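Subject: Re: [Rinalham] sorting small items on a table, how many examples?

On Tuesday a list member wrote:

> We have 200 demonstrations of table clearing and the policy still
> closes too early on thin packets. Do you record with one gripper
> or with two? And do you keep the objects in the same place?

Hello all,

At Løken we record with two hand-held grippers, in a normal kitchen. Until now we have 147 usable episodes. We put a small bottle, a tube and some thin packets on the table, and we change the layout before each episode. The objects may touch or overlap, as this is where our first model was weakest.

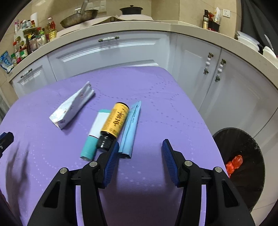

Stoter wrote to me off the list that overlapping objects should wait until the single ones are learned, otherwise the person demonstrating hesitates and the model learns the hesitation too. I agree with half of it. We had many slow starts in the first days, and I cut them out by hand — it was boring work. But when we trained only on separated objects, the gripper pushed the groups apart and did not pick anything.

For the thin packets, my advice is to open the jaws wide and to come down slowly. Please also vary where the empty wrappers lie, near the others or far from them.

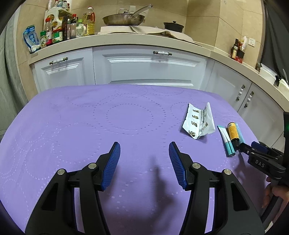 We also keep 5 layouts which are never used for training, only for testing. The Adside scripts can mark these episodes in the index, but you must set the flag before the export. If you forget it, you have to export everything again.

I can share the layout list if it is useful for somebody.

Best regards,
Løken recording group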